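Part 3: Setting Up Your Labels

Okay, now the fun part! By this point you've got your Mulis label printer charged and the Candier app on your phone (if you don't, hop back to Part 2, I'll wait).

1. Slide the roll in with the paper side facing you, then push the lid down until it clicks.
2. Hold the power button until the light goes green.
3. In the app, tap Add Printer and pick Mulis from the list.
4. Print one test label before you do anything else — I skipped this my first time and wasted a whole strip of crooked ones.

Note: a full roll gives you 100 labels. The app remembers up to 1,000 items, and I'm at nearly 1,323 across two accounts, so yes, I have a problem.
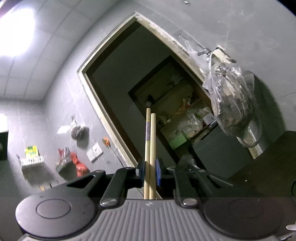
One reader wrote in to ask whether she had to name every single thing in a closet, or if one label per bag would do, because she'd given up twice already by the second shelf. One per bag is plenty! Type the bag's name in big letters and let the app keep the long list.

5. Wipe the spot with a dry cloth, peel, and press for a few seconds.
6. Scan the label with your phone and fill in what's inside.

Caution: don't leave spare rolls on a sunny windowsill or near a heater. Mine went gray all over last December and I had to toss them.

If the app freezes at step 6, close it and scan again. Your list is saved as you type — even the half-finished bits.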